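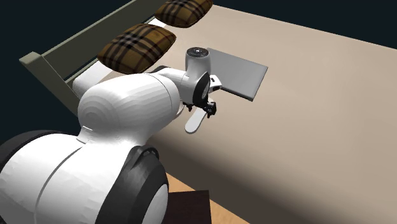

Image: Collet Media Services

Interim Progress Report: Nuisance Call Reduction for Residential Phone Customers
Prepared for the Galodley Fund by the Gistow Consumer Communications Office
Reporting period: April through September

1. Purpose of this report

This report describes work completed under the second grant from the Galodley Fund. It covers the call-blocking service offered to landline households in the Gistow area, the complaint line, and the outreach program. Spending is reported separately in the budget statement sent by Bernadette Bouvier, grants manager, in October.

2. Background

The first grant paid for a survey of landline customers and a short trial of blocking equipment. The survey found that many older residents had stopped answering the telephone altogether, and that medical offices, pharmacies, and relatives were having trouble reaching them. The second grant was awarded to move from trial to regular service and to build a local record of complaints that could be shared with carriers.

3. Call-blocking service

The grant agreement set a target of 249 households enrolled by the end of the reporting period. At the close of September, 279 households were enrolled. Enrollment was strongest in apartment buildings where the manager agreed to hand out forms with the monthly notice. It was weakest in the rural routes east of town, where forms were sent by mail only.

Each household receives a Brosine call screener, a setup visit, and a printed card with instructions. The screener asks unknown callers to state their name before the telephone rings. Customers may keep a list of numbers that are always allowed through. Setup visits took longer than planned during the first two months. Many customers did not have their important numbers written down in one place, and staff spent much of the visit helping to collect them. A worksheet is now mailed ahead of the visit.

In July, a software update from the supplier caused some screeners to lose their saved lists. The office was notified by customers before it heard from the supplier. All affected units were restored by telephone or in person, and the supplier has agreed to give advance notice of future updates. The office has also begun keeping a paper copy of each customer's list, with the customer's written consent.

4. Complaint line

The complaint line is open from 9 a.m. to 4 p.m. on business days. Callers are asked for the number shown on their display, the time of the call, and what was said. The most common subjects were vehicle warranties, Medicare cards, and past-due utility bills. Complaints about text messages rose during the summer and now have their own category on the intake form.

Records are sent to participating carriers once a month. Two carriers have replied regularly. A third has acknowledged receipt but has not told the office what action, if any, it has taken. A meeting has been requested.

The office wishes to note one limit of these records. The number shown on a display is often false, and a complaint against a number cannot be taken as a complaint against the person or business to whom it is assigned. Reports sent to carriers now carry a statement to this effect.

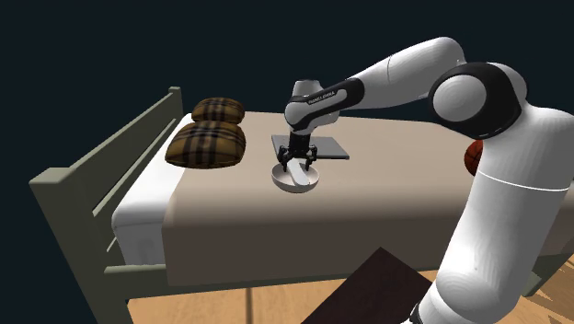

A Franka Emika arm with its gripper over a small white bowl, computer rendering.

5. Outreach

The outreach program held 40 sessions, most of them at libraries, senior centers, and houses of worship. The session was rewritten in June under the direction of Ysaline Arnaud, outreach coordinator. The earlier version gave too much time to how caller ID works and too little to what a person should say when a call seems wrong. The new version includes practice calls, with staff playing the part of the caller.

Written comments were collected at the end of each session. Participants asked most often for larger type on the handouts and for a version in Spanish. The larger type is now in use. The Spanish handout has been translated and is being reviewed before printing.

6. Customer follow-up

Staff attempted to reach every household that had been enrolled for at least 60 days. Of those who answered the question on unwanted calls, over 95 percent reported fewer than before the screener was installed. These answers rest on customers' own recollection. The office does not have access to carrier call logs and cannot confirm them independently.

A small number of customers returned their screeners. The reason given most often was that family members disliked having to state their names. Staff now explain the allowed list to relatives on request.

7. Work planned for the next period

The office will offer setup visits on the rural routes and will test evening appointments there. The complaint form will be made available online. Outreach staff will begin sessions for caregivers, using the practice calls developed this summer.

The office requests the Fund's approval to move unspent printing money to the travel line to cover the added rural visits. The amount is given in the budget statement. A written decision before the end of November would allow the first visits to be scheduled in December.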